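Tretex wants $1180 for its tabletop sorting kit, arm not included, and the sales sheet says a beginner can be running it in 81 minutes. I have my doubts. Every white tray and box carries printed square markers, so what you're paying for is mostly shapes and stickers plus a software license that renews each May.

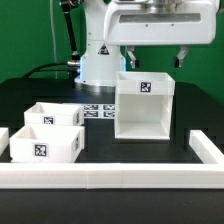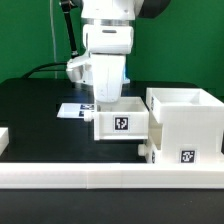

The kit's marked boxes under a white arm, green backdrop behind.

Miyuki Aoki at Niltley likes the parts and says spares ship quickly. Fine, but I asked Tretex twice for failure rates and got a brochure both times. Until there are numbers, I'd hold off. The trial offer closes 19 Jul 2020.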